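**Roof sprinklers: leave them up all season or only rig them when there's an alert?**

Posted in: Fire season / Property prep

### brurnero_bench

We're on the upper side of Stetsiuk Road, end of the power line. I bought two rooftop sprinklers and a gas pump in the spring and I've been keeping the whole lot in the shed. My neighbour has had his mounted since May long weekend and says I'm wasting time I won't have.

Water is a 700 gallon poly tank behind the house. The creek is too low by August to count on. Cedar trim, metal roof, gravel on three sides and grass on the fourth, which I keep short.

Do people leave them up?

### larchdown

Up all season. Ours go on the ridge when the snow is gone and come off at Thanksgiving. The brackets don't bother the metal if you put rubber under them. I do take the pump in, as two were stolen on our road last summer.

### Zakhar Mykhailiuk

I'd ask a different question first. A tank that size won't run two sprinklers for very long. Look up the flow rate for your heads and do the arithmetic before you decide where they live. Mine drain the tank much faster than I'd assumed from the box.

What you want is everything damp before the embers arrive, and then you leave. If you're gone and the tank is empty an hour later, you've wet the roof once on a hot afternoon.

### larchdown

Wet once is better than dry. And the metal roof isn't what's going to catch anyway, it's the trim and whatever is in the gutters.

### Zakhar Mykhailiuk

Which is my point. Clean the gutters, screen the soffit vents, move the firewood. I'd put the sprinkler money into the vents. Plenty of houses burn from the inside of the attic with a perfectly good roof over them.

### brurnero_bench

Money's already spent, so the sprinklers are staying. Vents are on the list. Gutters are done as of last weekend and I got two wheelbarrows of needles out of them.

Firewood is against the carport. I know.

### inden_creek

Move the firewood. We had ours 66 feet off the house and thought that was excessive until the Jonix Mountain fire dropped bark on the lawn all night. The pile went, the house didn't. I'm not saying the one proves the other but I wouldn't stack it closer again.

On the sprinklers, I rig mine when we go on alert and it takes me 17 minutes with the ladder already leaning. I've timed it. The reason I don't leave them up is the hose. UV wrecks it and the first year I had a split right at the coupling that I only found on test day.

### tamarack_ave

Leave the heads up, store the hose. I don't see why it has to be all or nothing.

### larchdown

That's fair. I use poly line on the roof and only the last section from the pump is hose. It's been up four summers with no splits, but it's on the north side.

### inden_creek

Poly gets brittle too, just slower. And with the ladder you have to be home. If the road closes while you're at work, heads that are already mounted are the only ones that do you any good, I'll give you that one.

### kettle_and_coil

Update from our end of the bench, July 29, 2022. The burn ban covers everything now, including the little propane fire bowls some people thought were exempt. Check the wording on the notice before you light anything.

For what it's worth I'm with tamarack on this. Heads mounted, hose coiled on a hook by the pump, fuel can full and kept somewhere else. Run the pump every second Sunday. Most of the pumps I've seen fail up here failed from stale gas. 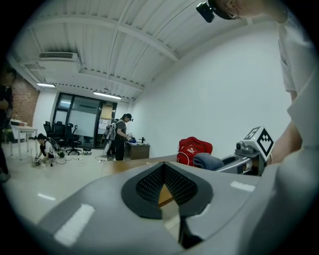
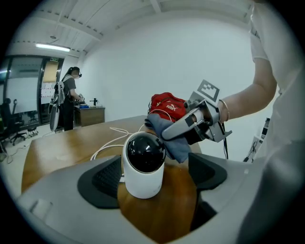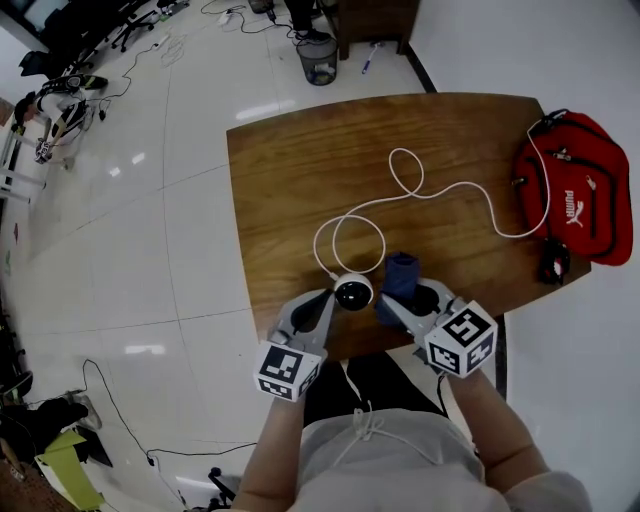 White dome camera on its long cable, red Puma backpack at the right end of the table.
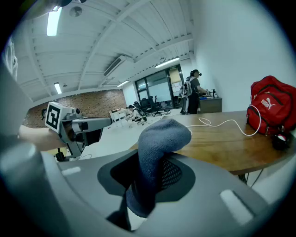 ### brurnero_bench

OK, heads go up Saturday, hose stays on a hook. I'll move the firewood this evening when it cools off.

Does anyone have a preference for the fuel stabilizer, or is it all the same stuff?

### Zakhar Mykhailiuk

All the same as far as I can tell. Buy premium without ethanol if the station in Inden has it and you'll need less of it. Still do the vents.

### larchdown

Eighth-inch mesh, metal. Don't use the fibreglass window screen, it melts.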